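Darkley Tableware Set: data card

Version 1.3
Last revised 2018-04-12
Maintainer: Piyumi Munshi
Contact for corrections: Huguette Huet

Summary

The Darkley Tableware Set is a collection of 1,318 colour photographs of bowls, plates and small items on a covered table. It was put together to study how well coloured crockery can be sorted and located when pieces overlap or are stacked. Each photograph comes with a plain text record listing the items on the table and their colours.

Contents of the archive

photos/ holds the photographs, one folder per session.
records/ holds one text file per photograph, with the same base name.
colours.txt gives the colour names used in the records.
sessions.txt gives the session number, the table cloth and the person who laid the table.
CHANGES lists corrections since the first release.

There are 13 sessions. Session numbers are not consecutive: numbers withdrawn before release were not reused.

Items

Crockery was bought from Grultemex as loose pieces. Bowls and plates are single-coloured. Worn or chipped pieces were replaced with the same colour and size where stock allowed. Where it did not, the change is noted in sessions.txt.

Table and cloth

The table is square. The cloth was changed between sessions only. Cloths were ironed before use, but fold marks are visible in sessions 4 and 9. The dark green cloth gives the best separation from the lighter pieces and the worst from anything dark blue.

Laying the table

Dilek Kaplan and Clyde Schumacher laid the tables from printed cards. A card states which pieces go out and whether bowls are nested, stacked or set apart. It does not fix exact positions. Plates may stand close to the table edge but must not overhang it. Nested bowls are recorded as separate items, outer bowl first.

Records

One item per line, in this order: type, colour, relation, visibility. Fields are separated by a semicolon. Relation is one of: alone, nested, stacked, beside. Visibility is one of: full, part, trace. "Trace" means that too little of the item shows for its type to be certain; the type field is then set to "unknown" and the colour is kept.

Where an observer could not tell whether a bowl sat inside another or on top of it, relation is set to "stacked". Nantana Wongsuwan checked all records marked "trace" a second time.
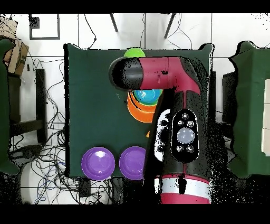

Fig. 1. Dark green cloth. Cyan bowl with orange bowl, two purple plates side by side, lime-green rounded item. Small orange fragment recorded as unknown; orange; alone; trace.

Known problems

Turquoise and cyan were used interchangeably in the first release. All such entries now read "cyan".
Highlights on glossy rims can make purple plates look paler along one side. The colour recorded is that of the piece itself.
In 10 records the order of nested bowls is reversed. They are listed in CHANGES and will be corrected in the next version.
Light was not measured. Do not use the set for colour calibration.

Citation

Please cite as: Munshi, P., Kaplan, D., Schumacher, C. and Wongsuwan, N., Darkley Tableware Set, version 1.3.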